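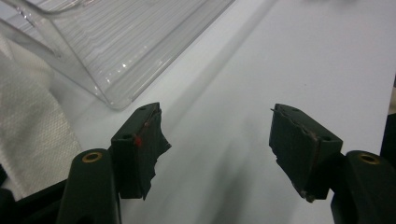
How do you get a sticky ring off a smooth white tabletop without leaving a dull patch?
Lay a cloth soaked in warm water and a drop of dish soap over the ring, leave it a few minutes, then wipe with the flat of the cloth. Scrubbing pads and powder cleaners are what make the dull patch.

Angate Tabletop Notes
Version 4

What this is

Angate Tabletop Notes is a set of short written entries on clearing, wiping and setting up light-colored tables at home and in shared work rooms. Each entry covers one job: taking off a sticky ring, getting crumbs out of a seam, wiping down after glue, sorting what was left out overnight. The entries are plain text in American English. Most run between 20 and 40 lines.

The notes started as a handout for people using the tables at Varkcombe. They were later merged with a second list kept at Bredel, where the tables are older and mark more easily. The two lists disagreed in places. Both versions were kept where that happened, and the site field says which is which.

Folders

entries/ one file per job
marks/ entries for stains only, sorted by what made them
setup/ how a table should look before work starts
old/ entries that were replaced, kept for reference

Fields in each entry

title: the job in a few words
surface: smooth white, textured white, painted, or other
site: Varkcombe, Bredel, or both
supplies: what to have on hand
steps: the instructions, one to a line
wait: time to leave something soaking or drying, in minutes
caution: filled in only if something can damage the surface
tried_by: initials, may be blank

If the wait field is blank, no waiting is needed. A zero in that field is a leftover from version 2 and means the same thing.

How entries were written

Someone did the job and wrote down the steps the same day, usually in the late afternoon when the tables were being put back in order. Hala Sqalli edited the wording, merged duplicates and filled in the surface field. Where the writer did not name the surface, it was set to "other". There are more of those than we would like, mostly in marks/.

Stain entries were tried again on a spare piece of tabletop before going in. Setup entries were not tested in any way. They record what people at the two sites agreed on.

What changed in version 4

Marker and ballpoint are now separate entries. The old combined one told you to use rubbing alcohol on both and did not mention testing a corner first.
The Samarakoon entries are in. These cover craft tables, so expect glue, wax and poster paint.
"Damp cloth" now means wrung out until it stops dripping, in every file.
The seam entry has a new step for crumbs packed tight: use a dry soft brush before any water.
Spelling of "gray" fixed throughout.

Known problems

Light scratches and pencil marks look alike on a white surface, and writers mixed them up. If an entry in marks/ says a gray line would not wipe off, it may be a scratch.

Drying times came from rooms with the windows open in August. Allow longer in winter.

Painted tables are thinly covered. Don't use the smooth white entries on paint, especially anything with alcohol in it.

Some supply lists name a product by color or by the shelf it sat on ("the blue spray"). These have been left as written if we could not find out what was meant.

Sending a correction

Give the file name, the line you want changed and the surface you tried it on. New entries can go straight to Hala Sqalli as plain text. Please don't renumber the steps in an existing file, as the setup sheets point to them by number.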